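Sondell Workshop Fit-Out: Second Progress Report
Prepared for Natalia Sandoval, Zilleck Fund
Saturday, July 25, 2020

Dear Natalia,

We have had a really good few weeks and I'm glad to be able to write most of this in the past tense. When I sent you the first report we were still arguing about where things would go. Now we have a floor, we have tape on it, and we have people asking when they can start bringing projects in (soon, I keep telling them!).

The floor was the big one. Normand MacLeod had the old carpet tiles up in two days, and the concrete underneath was in much better shape than any of us had hoped. The patching and sealing came in under the quote, and I've put the difference toward extra power outlets on the long wall, as we agreed on the phone. It's smooth, it sweeps clean in minutes, and carts roll across it without catching. I can't tell you how nice that is after the old place.

Once the sealer had cured we laid out the work areas with black tape. Orvokki Karppinen drew the plan on graph paper first and then we walked it with everyone who plans to use the room, moving a line here and there when somebody pointed out that a long piece of stock wouldn't clear a cabinet. Tape is cheap and we can pull it up again, so I'd like to live with this layout through August before we paint anything permanent.
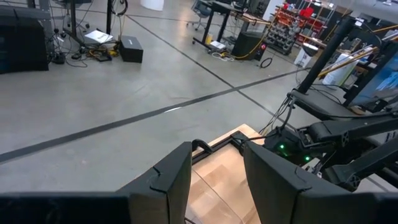

Black tape lines crossing on the workshop's gray concrete floor, with a cardboard box in front.

Unpacking is going well, though it's slower than the floor was. Josée Boychuk is running it, and her rule is that a box gets opened only when there's a place for what's in it. The shelving from Damel arrived with 2 uprights missing. They were very decent about it and replacements are on the way, but until they come a fair amount of stuff stays in cardboard.

Cables are the next job, and the one I'd most like finished before we open. Too much is still lying on the floor by the equipment stands. We've ordered 20 wall hooks and some floor covers, and Stavros Triantafyllou has offered two evenings to get everything up and labeled.

Spending is on track. The only line still open is lighting over the far end, where we're waiting on a second quote. I'll forward it as soon as it comes in – if it's close to the first one, I'd like your okay to go ahead right away.

Please come by and see it when you can. The room feels twice the size it did in spring, and I'd love your opinion on the layout before we settle it.

Warmly,
Paulette
Sondell Workshop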